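Ticket: Second pair of hand-held grippers for the packing bench
Opened by: Gudrun Janssen
Queue: Equipment planning
Status: Waiting on quote
Date opened: 23/10/2020

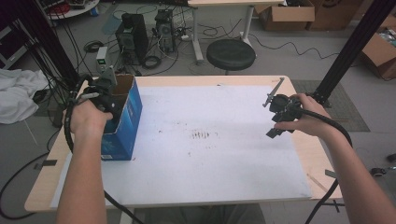 Request

Price a second pair of wired hand-held grippers for bench 2, same model as the pair in use on bench 1. Box handling only. Funds have to be committed before the December cutoff or the line item rolls into next year's request.

Current setup

One pair, left and right, each on its own black cable. Cables leave the table on opposite sides. Work surface is a wooden table with white paper taped over it. Two computer towers on the floor behind the table.

Quotes

Clolska: pair plus cables, 30 days delivery. Mounts quoted separately.
Becerra: pair, cables and mounts in one price, 15% higher than Clolska before shipping. Delivery not stated.

Log

Entry 1 – Asked Becerra for a delivery date and for the price of a spare jaw plate. The Clolska sheet lists jaw plates in packs of 5 only.

Entry 2 – Becerra replied. Delivery is almost six weeks, which misses the cutoff for receipt but not for commitment. Finance confirms commitment is enough.

Entry 3 – Cable length. The quoted cable is 2 m. Bench 2 has its computer at the far wall, so 2 m won't reach with slack for the operator. Options: move the computer, or order the longer cable from Clolska as an extra. Becerra does not offer one.

Entry 4 – Floor cabling on bench 1 is a tangle. Added cable trays for both benches to the Ginard budget line. No change to the gripper quote.

Entry 5 – Paper and tape stay under consumables. Do not put them on this order.

Entry 6 – Cluditetti asked whether one new gripper would do, with one held back as a spare. Answer: no. Box work on bench 2 is two-handed, and a single unit would leave the bench idle.

Open items

Clolska to requote with long cables and mounts included.
G. Janssen to confirm free ports on the bench 2 computer.
Purchase code still missing from the form.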